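ロボットに「つかむ」を教える　イルテネル子どもロボットクラブのしごと

ロボットクラブと聞くと、走るロボットや、ボールをけるロボットを思いうかべる人が多いかもしれません。イルテネル子どもロボットクラブで今とりくんでいるのは、もっとじみな動きです。箱の中にある物をつかむこと。箱のふたをしめること。この二つを、ロボットにおぼえてもらおうとしています。

計画の名前は「フリレック」といいます。1月に始まりました。クラブに入っているのは小学4年生から6年生までで、活動は放課後の午後4時からです。

人間の手は、とてもよくできています。たまごを持つときと、重い辞書を持つときとでは、力の入れ方がちがいます。みなさんは、いちいち考えなくても力をかえているはずです。ロボットは、そのままではそれができません。どこに手を出すか、どのくらい開くか、いつとじるか。ぜんぶ、だれかが教える必要があります。

教え方はいくつかあります。一つは、プログラムに数字を書く方法です。「右に何センチ動け」「ここでとじろ」と、順番に命令していきます。もう一つは、人がお手本を見せる方法です。フリレックでは、お手本のほうを使います。

お手本を見せるときは、手で持つグリッパーを使います。グリッパーは、物をはさむための道具です。人がグリッパーを持って、じっさいに物をつかんだり動かしたりします。そのようすをカメラで記録して、あとでコンピューターに学習させます。 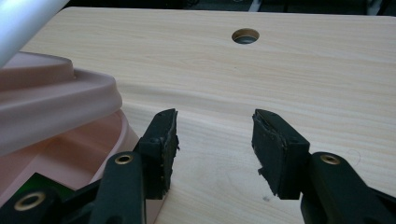
グリッパーのしくみは、トングににています。2本の指が向かい合っていて、開いたりとじたりします。指の根もとのほうには、アームとよばれる黒い部品がつながっています。アームの丸い穴には金色の輪がはまっていて、そこを中心に部品が回ります。ドアのちょうつがいと同じような役目です。指の内がわには、黒いスポンジのようなパッドがついています。かたい指だけで物をはさむと、つるっとすべってしまうことがあります。やわらかいパッドは物の形に合わせて少しへこむので、ふれあう面が広くなり、すべりにくくなります。ただし、やわらかいものは、すりへるのも早いです。パッドのふちがぼろぼろになって、かけらがとれているのがわかるでしょう。クラブでは、パッドのいたみぐあいもノートに書いています。パッドがかわると、つかみ方もかわるからです。

お手本は、1回だけでは足りません。クラブが最初の目標にしたのは700回です。みんなで分けて進めて、今は262回まで記録できました。1回のお手本は30秒までと決めてあります。長すぎると、どこが大事な動きなのか、コンピューターにわかりにくくなります。

同じことを700回もやるのか、と思った人もいるでしょう。じつは、まったく同じではいけません。箱のむきを少しかえたり、中の物のたおれ方をかえたりします。いつも同じ場所にある物だけで練習したロボットは、物がちょっとずれただけでつかめなくなります。漢字の練習で、ノートの文字はすらすら読めるのに、かんばんの文字になると読めないことがありますね。それと少しにています。
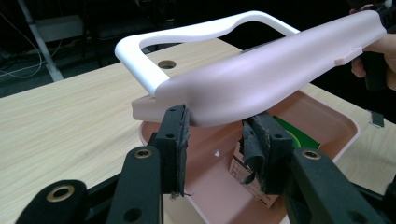 お手本の役わり

お手本をとるときは、3人で1組になります。グリッパーを動かす人、箱や物をおく人、記録をつける人です。1回ごとに交代するチームもあれば、その日はずっと同じ役をするチームもあります。

物をおく人は、前の回とちがうおき方をします。グリッパーが動いているあいだは、手を出さないのが基本です。ただ、ふたや持ち手のように動く部分は、先に人が手で動かして、どちらへどう開くのかをたしかめておくことがあります。

記録をつける人は、回の番号、使った物、うまくいったかどうかを書きます。失敗した回も消しません。「指が箱のふちに当たった」「つかんだが、とちゅうで落とした」のように、何が起きたかを短く書きます。「だめだった」とだけ書くと、あとで読んだ人がこまります。

グリッパーを動かす人は、ゆっくり、止まらずに動かします。急に動かすと、カメラの映像がぶれてしまいます。まよって手が止まると、そこで止まることまでロボットがおぼえてしまうことがあります。始める前に、どう動かすかを声に出して言うチームもあります。

むずかしいのは箱の中

机の上にぽつんとおいてある物は、わりあいかんたんです。どちらのがわからでも指を出せます。箱の中に入ると、きゅうにむずかしくなります。かべがあるので、指を入れられるむきがかぎられます。物がかべにぴったりくっついていると、かべと物のあいだに指が入りません。 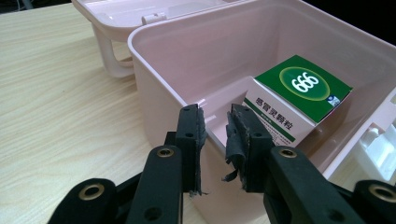
そういうときは、いきなりつかもうとしないで、先に物を少しずらします。指の先で角を軽くおして、かべからはなします。すきまができたら、そこに指を入れてはさみます。人間なら何も考えずにやっていることですが、お手本では「ずらす」と「はさむ」を、はっきり分けて見せます。

つかんだあとも気をつけます。まっすぐ上に持ち上げて、箱のふちより高くなってから横に動かします。低いまま動かすと、ふちに引っかかります。クラブでは、このぶつかり方を「カロゲロプロス」とよんでいます。だれが言いだしたのかはわかりませんが、記録ノートにもそう書いてあります。

家でためすには

グリッパーがなくても、料理用のトングでにたことができます。ふたのない深めの箱と、消しゴムや小さな空き箱を用意してください。トングは先がとがっていないものをえらび、おうちの人に使ってよいか聞きましょう。

まず、箱のまん中に物をおいて、トングで取り出します。次に、物をかべにくっつけておき、同じように取り出します。さいごに、物を角におきます。どのおき方がむずかしいか、トングをどちらのむきに入れたかを書いておくと、くらべやすくなります。トングの先に輪ゴムをまいて、まかないときとのちがいを調べるのもよいでしょう。

フリレックのお手本は、目標の回数がそろったら、ジンドホルムの工作室でロボットアームに学習させる予定です。それまでは、記録ノートのつづきを書いていきます。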